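Stillasmont Makers Board > Projects > Robots and Motion

Thread: Table arm, month three, or how I learned to fear the lime

ghassan_h
Posted in January

Progress report for those who have been kind enough to stop asking. The arm is bolted down on the Genthorpe side of the shop, the table no longer walks when the shoulder joint moves fast, and the firmware talks to the laptop without needing to be unplugged and sworn at first. I've logged 647 pick attempts since the rebuild. I will post the success rate when it becomes something a person would want to post.

The job is simple on paper. Pick a thing up off the table, put it in the basket. Mixed objects, no fixed positions, no markers. The wood pieces go fine. The pen goes fine if it lies across the jaws and terribly if it doesn't. The lime is my enemy. The fingers close, the lime squirts off toward the wall, and the arm carries a handful of air to the basket with great dignity. 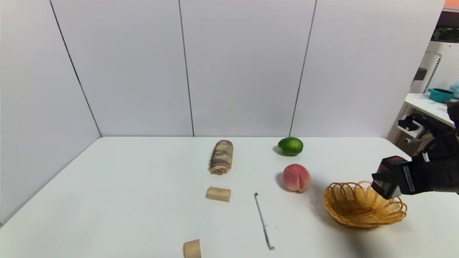
How hard should the gripper squeeze when you don't know what it's picking up?

Start with the lightest grip that will hold your heaviest smooth object, then let the controller add force only if the motor current says the thing is slipping. One fixed number for everything will either drop the lime or put dents in the peach.

I have that much working. What I can't get is a decent slip signal. The current reading is so noisy that the arm believes everything is slipping all the time, like my uncle on a ladder.

banov_bench
Average it. You're probably reacting to single samples. What's your loop rate?

ghassan_h
100 Hz. I tried averaging over ten samples and then it noticed the slip after the lime had left.

banov_bench
Then your loop is too slow, or your averaging is too dumb. Sample the current faster on the board itself, filter there, and send the laptop one clean number per cycle. I run mine at 4000 samples a second on a cheap microcontroller and it's bored.

wedge_and_shim
Respectfully, this is a lot of math to throw at a citrus fruit. Your fingers are hard and flat. Glue something soft on them. I cut up a silicone baking mat for mine, one layer per finger, and most of my "control problems" packed up and moved out.

banov_bench
Soft pads hide the problem. You still don't know whether you're holding anything.

wedge_and_shim
I know I'm holding it because it's in the basket.

Carla Abu Hammour
I'm with the baking mat. I'd also look at where you're grabbing. If the jaws come down even a little above the widest part of something round, squeezing pushes it down and out. Try lowering the approach by a few millimeters before you touch any code. On my arm (Moussa kit, second version, the one with the bad wrist) that fixed tennis balls completely and did nothing at all for eggs. We no longer discuss eggs.

ghassan_h
Carla, I just checked and my approach height is one constant for every object, set from the block. I would like this thread deleted.

Carla Abu Hammour
Denied.

tinplate
Question from the cheap seats. Why are you using real groceries? Foam balls don't go bad and they're the same size every time.

ghassan_h
Being the same size every time is what I'm trying to get away from. I spent all of December getting very good at one wooden block. It didn't carry over to anything.

tinplate
Fair. I still think you should get one thing to 95 percent before adding the fruit stand. Otherwise you change the pads and the height and the filter all in one evening and you've no idea which one helped.

wedge_and_shim
He'll change all three. We all would.

banov_bench
I wouldn't.

ghassan_h
Update, 11 pm. In deference to tinplate I changed one thing at a time, and I want it noted that this was boring. Height first: 56 tries on the lime alone, and it now gets picked more often than it gets launched. The misses are mostly off to one side, so my camera calibration is next in line for blame. Then pads, from a silicone mat my wife believes is still in the kitchen drawer. Better again. Haven't touched the filter.

banov_bench
Do the filter.

ghassan_h
I'll do the filter. Does anyone have a calibration routine that doesn't involve holding a checkerboard at arm's length for an hour?

Carla Abu Hammour
Tape it to the table and move the arm instead, assuming your camera rides on the arm. If it's mounted somewhere else, fix the board to the gripper. I'll dig out my script tonight. The comments in it are rude but accurate.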